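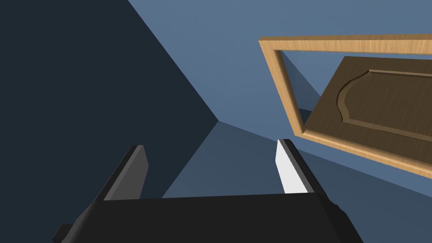 그리퍼 셀 도입 전 점검표 (구매 검토용)

작성: Oana Rusu / 5월 / 대상: 가구 문짝 취급 셀, Zudia 2공장
표기: 적합, 보완, 미확인

1. 그리퍼

1-1 핑거 형식이 견적서와 일치하는가: 적합
평행 2핑거. Drumow 견적서의 기본 사양과 같음.

1-2 접촉 패드를 공구 없이 교체할 수 있는가: 보완
볼트 체결식이라 육각 렌치가 필요함. 예비 패드 4조를 초도 물량에 넣어 달라고 요청함. 견적서에는 아직 반영 안 됨.

1-3 정전 시 파지력 유지: 미확인
사양서에 "유지"라고만 되어 있고 시간 표시가 없음. 시험 성적서를 받을 때까지 발주 보류.

1-4 손끼임 경고 표지: 보완
납품 사양에 빠져 있음. 한글 표지로 부착 요청.

2. 취급 대상물

2-1 밝은색 목재 틀과 갈색 문짝 패널을 한 종류의 패드로 잡을 수 있는가: 미확인
시뮬레이션만으로는 표면 눌림을 판단할 수 없음. 실물 견본을 Drumow에 보내 시험하기로 함. 운송비는 우리 부담.

2-2 장식 홈이 있는 면의 파지 위치: 보완
패널 앞면에 곡선으로 이어지는 홈이 있음. 패드가 홈에 걸치면 모서리가 상할 수 있으므로 파지 금지 구역을 도면에 표시할 것. 도면은 설계팀에서 작성.

2-3 틀 모서리 둥글림에 따른 미끄러짐: 미확인
2-1 시험 때 같이 확인.

3. 안전 설비

3-1 비상정지 버튼 위치: 보완
배치도에 2개소. 자재 투입구 쪽에서 손이 닿지 않음. 1개소 추가 견적 요청.

3-2 울타리와 로봇 최대 도달 범위 간격: 적합
울타리 안쪽 면에서 1000 mm 확보. 배치도 기준이며 설치 후 다시 잰다.

3-3 출입문 인터록: 적합
문을 열면 정지, 닫은 뒤 수동 리셋. 자동 재기동 없음.

3-4 집진 배관과 로봇 동작 간섭: 미확인
Ponce 측 배관 도면이 아직 안 왔음. 시뮬레이션 모델에도 배관이 들어 있지 않음.

4. 예산

4-1 본체, 그리퍼, 제어반: 적합
승인 한도 안.

4-2 안전 설비 별도 계상: 보완
Verkeo 견적에 울타리는 있고 인터록 배선 공사가 없음. 공사비를 따로 받아 합산할 것. 작년 포장 라인 때도 같은 항목이 빠져 추가 결재를 올렸음.

4-3 소모품 연간 비용: 보완
패드 교체 주기를 제조사 권장값으로만 잡았음. 2-1 시험 결과로 다시 계산.

4-4 교육비: 적합
조작자 2명, 보전 담당 1명. 보전 교육은 설치 주간에 현장에서 실시.

4-5 예산 번호: 563
발주서와 견적 회신에 모두 기재.

5. 검토 의견

1-3과 3-4가 미확인인 상태에서는 본 발주를 내지 않음. 견본 시험은 먼저 진행해도 됨. 비상정지 추가와 배선 공사비가 들어오면 4번 항목을 다시 작성해 구매팀에 넘김. 시뮬레이션 모델은 배관 도면을 받은 뒤 수정본으로 다시 제출받을 것.

확인: Oana Rusu
구매팀 확인란: (서명 전)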